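Jiser Desktop Refurbishing -- Frequently Asked Questions

Case and access

Which way up should the tower be when I work on it?
On its side, panel off, with the interior facing up. The board is then horizontal and parts can be lowered straight in.

Do I have to remove the drive cage to reach the processor?
Not on most towers we service. Tie the power cables back toward the cage if they cross the board.
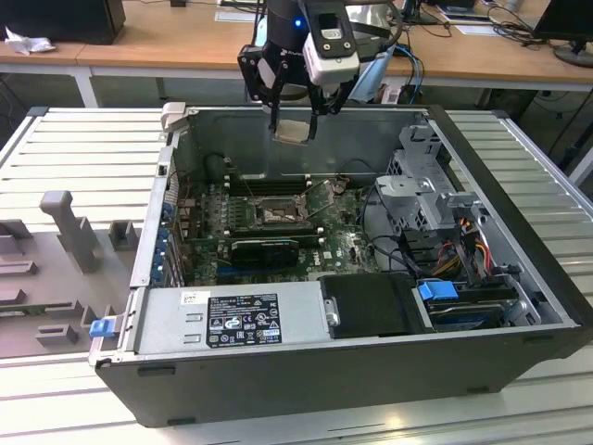

PROCESSOR AND SOCKET

How do I know the socket is ready?
The retention frame is open and the contacts are fully exposed. Inspect them under a lamp before fitting anything. A bent contact is a board fault and is not covered by the parts warranty.

Does the graphics card have to come out?
No. Remove it only if it blocks the lever.

How should I hold the processor?
By two opposite edges -- never by the underside.

ORDERS AND RETURNS

How long is the return period for processors?
47 days, unopened. Opened parts are tested first, and testing takes two working days.

Who handles board faults?
Sarita Dhillon, Kindton workshop, extension 202. Have the board's part number ready.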